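Sprechernotizen: Das Märchen von der Morgenroutine
Vortrag im Januar, kleiner Saal, Beginn 18 Uhr

Wasserglas hinstellen. Mikro testen, letztes Mal hat die zweite Reihe nichts verstanden.

Einstieg

Ohne Begrüßungsfloskel anfangen. Frage in den Saal: Wer hat sich zum Jahreswechsel vorgenommen, früher aufzustehen? Hände abwarten, nicht kommentieren. Dann: Wer hat es heute Morgen getan? Wieder abwarten. Nicht grinsen, die Leute sollen sich nicht vorgeführt fühlen.

Überleiten: Ich habe auch die Hand gehoben, mehrere Jahre hintereinander. Ich besitze einen Lichtwecker, ein Dankbarkeitstagebuch mit elf ausgefüllten Seiten und eine Sprungseilhülle ohne Sprungseil. Ich rede heute also über etwas, wofür ich Geld ausgegeben habe.

Dann den Satz langsam: Ich glaube nicht, dass Ihr Leben besser wird, wenn Sie um fünf aufstehen. Es kann sein. Ich möchte nur wissen, woher die Leute, die es versprechen, das wissen wollen.

Woher die Geschichte kommt

Fast jeder Ratgeber, den ich zum Thema gelesen habe, beginnt mit einer Person am Tiefpunkt. Schulden, Trennung, Rücken. Dann stellt diese Person den Wecker um, und drei Kapitel später gehört ihr eine Firma. Hier ruhig ein bisschen ausmalen, das Publikum kennt den Ton.

Was im Buch fehlt: alle, die den Wecker ebenfalls umgestellt haben und bei denen nichts passiert ist. Die schreiben kein Buch. Einmal durchspielen lassen: 1.000 Leute stehen früher auf. Bei ein paar davon läuft das Jahr gut, wie es bei ein paar Leuten eben immer gut läuft. Eine davon bekommt einen Verlag. Wir lesen dann ihre Geschichte und halten den Wecker für die Ursache.

Wenn Zwischenfrage kommt, ob das nicht arg kleinlich sei: ja, ist es. Trotzdem stehen lassen.

Und noch ein Punkt, den ich beim letzten Mal vergessen habe. Wer um fünf aufstehen kann, ohne dass der Tag danach zusammenbricht, der geht vermutlich um neun ins Bett. Wer um neun ins Bett gehen kann, hat keine Spätschicht, kein zahnendes Kind und keine Mutter, die um halb elf anruft. Die Ratgeber verkaufen eine Tageseinteilung und setzen ein Leben voraus, in das sie passt.

Beispiel Zoltov

Ich habe einen Winter lang die App Zoltov benutzt. Kurz erklären: Man trägt ein, was man morgens tun will, und hakt es ab. Für jeden Tag gibt es einen Stein, die Steine bilden eine Mauer. Nach 100 Tagen bekommt man ein Tor in die Mauer. Mehr ist es nicht, es ist eine Mauer mit Tor.

Ich habe das Tor nicht bekommen. Kurz vorher war ich erkältet, habe verschlafen, und die Mauer war weg. Komplett. Es gab die Möglichkeit, sie gegen eine Gebühr zurückzukaufen. Pause lassen, an der Stelle lachen sie meistens.

Der ernste Teil davon: An dem Morgen habe ich auch das sein lassen, was mir gutgetan hatte, nämlich die paar Dehnübungen. Ohne Mauer kamen sie mir sinnlos vor. Dabei wusste mein Rücken von der Mauer gar nichts. Das hat mich im Nachhinein mehr geärgert als die Gebühr.

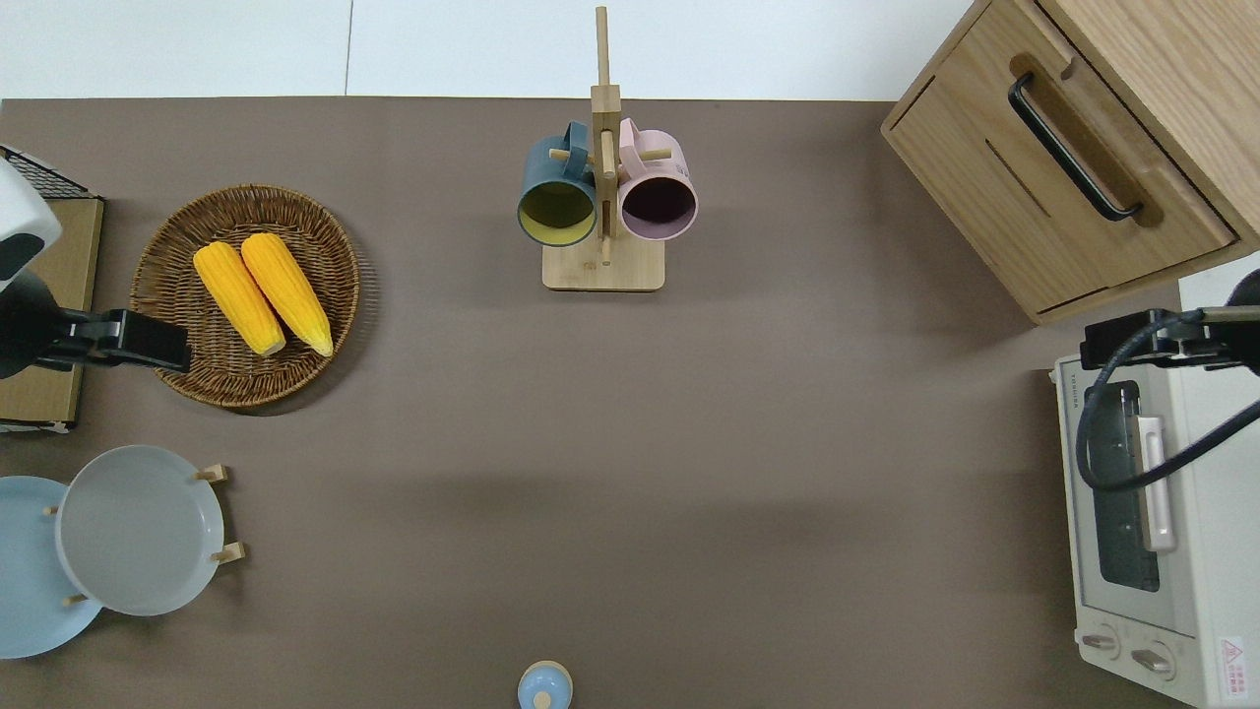 Hier nicht zu lange bei der App bleiben, sonst klingt es wie eine Technikschelte, und das soll es nicht sein. Mit Papier geht es genauso. Ein Kalender mit Kreuzchen kann einen ebenso an der Nase herumführen. Die Frage, die ich stellen würde, bei jedem System: Was messe ich da eigentlich? Beim Kreuzchen messe ich, ob ich ein Kreuzchen gemacht habe.

Eigenes Geständnis, falls die Stimmung danach ist: Ich habe Kreuzchen nachgetragen. Ich habe mich in einem Heft belogen, das außer mir kein Mensch je aufgeschlagen hat.

Das Seminar in Hascombe

Achtung, fair bleiben. Die Leute dort waren freundlich und das Essen war gut.

Ich war ein Wochenende auf einem Seminar in Hascombe. Thema: Der gewonnene Morgen. Wir haben um Viertel vor fünf im Kreis gestanden und gesagt, wofür wir brennen. Ich habe gesagt, für Kaffee. Das wurde als Widerstand notiert.

Was mich daran beschäftigt hat, war die Logik. Wer am Ende des Wochenendes begeistert war, galt als Beweis für die Methode. Wer müde und schlecht gelaunt war, galt auch als Beweis, denn dann arbeitete es in ihm. Ich habe gefragt, wie ein Ergebnis aussehen müsste, das gegen die Methode spricht. Die Antwort war, ich solle die Frage in mein Heft schreiben und in einem Monat noch einmal lesen. Habe ich gemacht. Es ist immer noch eine gute Frage.

Die Frage bitte an die Wand werfen, groß, ohne Bild:
Wie müsste ein Ergebnis aussehen, das dagegen spricht?

Eine halbe Minute stehen lassen. Aushalten.

Danach den Anwendungsfall: Sie haben ein Buch, einen Kurs, einen Podcast, der Ihnen etwas verspricht. Schreiben Sie vorher auf, woran Sie merken würden, dass es bei Ihnen nicht hilft, und bis wann. Einen Zettel, ein Datum. Den Zettel dort aufheben, wo Sie ihn wiederfinden. Wenn der Tag da ist und nichts hat sich getan, dürfen Sie aufhören und sind trotzdem kein schwacher Mensch.

Was ich nicht behaupte

Den Abschnitt nicht streichen, auch wenn die Zeit knapp wird. Beim ersten Durchlauf haben mich hinterher drei Leute für einen Feind des Frühaufstehens gehalten.

Ich behaupte nicht, dass Gewohnheiten nichts bringen. Zähneputzen ist eine, ich bin dafür. Ich behaupte auch nicht, dass alle, die darüber schreiben, Betrüger sind. Die meisten glauben, was sie schreiben, vermute ich, und das macht es nicht leichter, ihnen zu widersprechen. Wer gern um fünf aufsteht, soll das tun. Meine Nachbarin tut es und ist davon weder reich noch erleuchtet, sie mag die Stille.

Was ich behaupte: Dass die Uhrzeit fast egal ist und dass man uns die Uhrzeit verkauft, weil man sie so gut auf einen Buchdeckel drucken kann. »Machen Sie etwas, das Ihnen guttut, wann immer es geht, und lassen Sie es auch mal ausfallen« passt auf keinen Buchdeckel. 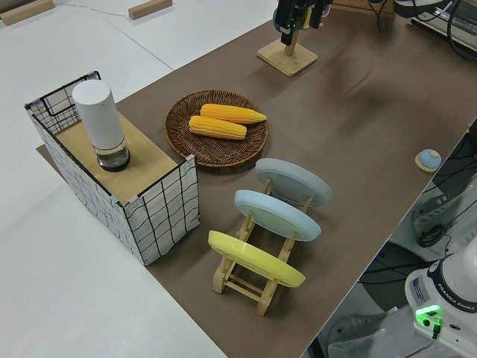 Derek Bickerstaff schrieb mir nach der ersten Fassung, er finde das alles zu bequem. Man könne jede Anstrengung kleinreden, indem man nach Beweisen frage, und wer nie etwas durchziehe, der erfahre auch nie, ob es geholfen hätte. Ihm habe die feste Uhrzeit durch ein schlimmes Jahr geholfen, und es sei ihm gleich, ob das der Wecker gewesen sei oder der Glaube an den Wecker.

Den Einwand vorlesen und nicht sofort zerpflücken. Er hat nämlich in einem Punkt recht. Ich bin bei vielem zu früh ausgestiegen und habe das hinterher gern Skepsis genannt. Zweifel ist auch eine prima Ausrede, im Bett zu bleiben, ich spreche da aus Erfahrung.

Wo ich ihm nicht folge: dass es gleich sei, woran es lag. Für ihn selbst vielleicht. Sobald er es einem anderen empfiehlt, ist es nicht mehr gleich. Dann steht der andere um fünf in der Küche, es wird nicht besser, und er sucht den Fehler bei sich. Solche Zuschriften habe ich bekommen, mehr als mir lieb ist. Eine Frau schrieb, sie sei offenbar zu faul zum Glücklichsein. Den Satz so vorlesen, wie er dasteht, ohne Betonung.

Der Shabalala-Plan

Kommt garantiert als Frage, also lieber selbst ansprechen. Der Shabalala-Plan ist der mit den 2 Minuten: Man tut von allem, was man sich vornimmt, nur 2 Minuten, dafür jeden Morgen. 2 Minuten lesen, 2 Minuten dehnen, 2 Minuten aufräumen.

Ich finde ihn von allen, die ich probiert habe, am wenigsten schlimm. Er kostet nichts und man ist schnell fertig. Aber auch da: Im Begleitheft steht, die Methode wirke bei jedem, der sie richtig anwendet. Wer sie anwendet und nichts merkt, hat sie demnach falsch angewendet. Zurückverweisen auf die Frage von vorhin, das Publikum soll den Zusammenhang selbst herstellen. Bloß nicht vorsagen.

Von mir ist das Lesen übrig geblieben, allerdings abends. Die Dehnübungen mache ich, wenn der Rücken sich meldet. Aufräumen gar nicht.

Brinine nur erwähnen, wenn jemand danach fragt. Das ist das Pulver, das man vor dem Aufstehen in Wasser rührt. Ich habe es nie genommen und kann dazu nichts sagen, außer dass mir dreimal jemand davon erzählt hat und alle drei es auch verkauften.

Übung mit dem Publikum

Nur wenn noch Zeit ist. Jeder nimmt einen Zettel und schreibt eine Sache auf, die er sich gerade vorgenommen hat. Darunter: Wer hat mir das empfohlen, und was hat der davon? Darunter: Was will ich damit eigentlich erreichen?

Erfahrungsgemäß bleiben die Leute an der dritten Frage hängen. Viele schreiben »produktiver werden«. Nachfragen: wozu? Vorsichtig nachfragen, einmal reicht. Niemanden vorlesen lassen, der sich nicht meldet.

Falls es still bleibt, mein eigenes Beispiel bringen. Ich wollte um fünf aufstehen, um vor der Arbeit zu schreiben. Als ich lange genug nachgedacht hatte, stellte sich heraus, dass ich gar nicht schreiben wollte. Ich wollte jemand sein, der morgens schreibt. Das Zimmer dafür hatte ich schon gestrichen.

Fragen

Mögliche Fragen und was ich dazu habe:

Ob ich Studien kenne. Antwort: Ich bin kein Schlafforscher und werde hier keine Zahlen aufsagen, die ich nicht verstehe. Wer mit Schlafproblemen kämpft, soll in die Arztpraxis gehen und sich nicht von einem Vortrag beraten lassen, auch nicht von meinem.

Ob ich denn gar kein Buch empfehlen kann. Antwort: Krimis.

Ob ich jetzt ausschlafe. Antwort: Meist halb acht, der Hund will raus.

Ob das hier nicht selbst ein Ratgebervortrag ist. Ja, ein Stück weit. Zugeben und auf den Zettel verweisen, er gilt auch für heute Abend.

Restliche Zettel und Stifte wieder einsammeln, beim letzten Mal fehlte die halbe Schachtel. Schlüssel für den Saal in den Briefkasten links werfen.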